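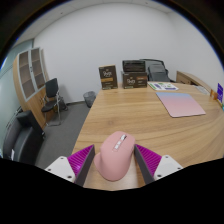
Kalliopi Halilović

Hirnbridge Neighbors Board > Crime and Safety
Thread: Two men "from the water department" on Clelter Street
Started October 30, 2018

Posting this so people on the east side know. My mother lives on Clelter near the Quinlan end. This morning two men came to her door and said they were from the water department and had to test the pressure because of a main break. Navy jackets, lanyards with a card in them. One stayed in the kitchen running the tap and asked her to stand there and watch a gauge. The other went upstairs to "check the bathroom."

They left after 20 minutes. When she went up to her bedroom the top drawer was open and her jewelry box and an envelope of cash were gone. I called the water office and there is no main break and they had no crew on her street.

Police came and took a report. The officer said to call the non-emergency line if anyone else had a visit, even if nothing was taken. Please check on your older neighbors.

----

dspratt_east

Sorry to hear it. Is your mother OK?

I think the same two were at my place last week. I was home sick, which I guess they weren't expecting. The one who talked said pressure test, I said the meter is outside, and he said they had to do the inside too. I told him to wait while I called it in and they walked back to a car. Gray four-door, no markings. I didn't get the plate.

----

Kalliopi Halilović

She's shaken up but not hurt. She is staying with me through the weekend.

Please report yours. The officer asked specifically about a vehicle and my mother didn't see one.

----

mobley77

The water department does go inside houses sometimes. They came in mine two years ago to swap the meter, it's in the basement. So telling people they never come in isn't right. You'll have folks turning away the real guys and then getting a shutoff notice.

----

dspratt_east

Nobody said never. They send a letter first. Mine came a couple of weeks ahead with a number to set the time.

----

mobley77

Mine was a door hanger, no letter. Just saying it isn't the same for everybody.

----

Ruairí Fahy

I worked for the utility for 24 years, retired now. Both of you are right. Meter swaps are scheduled, and you get either a letter or a hanger depending on who is doing the work. Contractors use hangers. A leak or a break is different, a crew can knock with no notice, but they will be in a marked truck and there will be a hole in the street or someone getting ready to dig one.

We never did a pressure test from a bedroom or an upstairs bath. If we wanted a reading we took it at the outside spigot or the hydrant. We also never asked a customer to stand and hold anything or watch anything.

If you aren't sure, shut the door and lock it, then call the number on your bill. Don't call the number on the card they show you. A real employee will stand on the porch and wait. I stood on plenty of porches.

----

tina_b_okik

Can the mods pin Ruairí's post?

We had something like this over on Okik Avenue in the spring but it was a guy saying he was from the gas company. He wanted to see a bill. I don't know if he was a thief or just one of those people who try to switch your supplier.

----

lowell_g

Most likely a supplier salesman. Annoying but it's a separate thing. I'd keep this thread to the water guys or it will turn into every solicitor anyone has ever seen.

----

tina_b_okik

It was relevant to people pretending to be from a utility. I'll leave it there.

----

pharris

Does anybody on Clelter have a doorbell camera? There are at least a couple on the block between Quinlan and the school. If the car was parked down the street it might be on one of them.

----

Kalliopi Halilović

I knocked on doors this afternoon. One neighbor has a camera that faces the street and is going to look tonight when her son gets home. If there is anything on it she'll give it to the police. I'd ask that nobody post pictures of people here before the police have seen them.

----

mobley77

Disagree with that. If there's a clear picture of these two, 1,348 members on this board should see it tonight. By the time a detective gets assigned they'll have done five more houses.

----

lowell_g

And if it's two guys delivering flyers? We had a man's picture up on here last year who was looking for his dog. I'm with Kalliopi. Let the police say who it is.

----

mobley77

That was one time.

----

lowell_g

He lived on my street. He moved.

----

Moderator_HB

Pinned Ruairí's reply. The board rule is still no photos of people identified as suspects unless the police department has released them. A description of clothing or a car is fine. A plate number should go to the police and not on here.

----

dspratt_east

Called it in. It took a while to get through but the woman was good, she took the car description and asked which way they drove off. Toward Quinlan. She gave me a report number and said someone may call back. She also said there had been another call besides Kalliopi's, but wouldn't tell me what street.

For anyone who wants the description: one tall, thin, 50 or so, did all the talking. The other was shorter and younger with a dark knit hat, and he kept looking past me into the house. Both had the navy jackets. I didn't see a logo on either one.

----

Kalliopi Halilović

Thank you. That matches what my mother told the officer, including the hat. I'll post again when I hear about the camera.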